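# Meeting room 2, Clevach building: tabletop items

Gallery for the shared rooms list, compiled in November. The conference table is light beige and made up of sections; a joint runs diagonally across the top on the right. Items left on it are recorded before the room is reset for the next booking. Paper goods go to the Plero shelf, drinkware to the kitchen on the same floor, and desk accessories to drawer 5. Anything unclaimed at the end of the month is passed to reception – extension 108.

Desk accessories: black wireless mouse, glossy top, thin silver rim at the base. Black mouse pad with rounded wrist rest. Pen with black cap, yellow-green body.

Paper goods: fan-shaped printed piece with a red header band; cream-coloured book or notebook, thin red stripe across the top.

Drinkware: tall white paper cup, white lidded mug, red insulated bottle with a teal band.
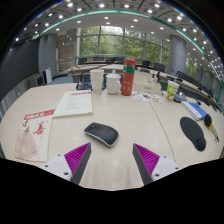

Katia Leone: Please keep the mouse and the pad together in drawer 5. Last time they were split between two rooms and the Nusside team had to ask for both.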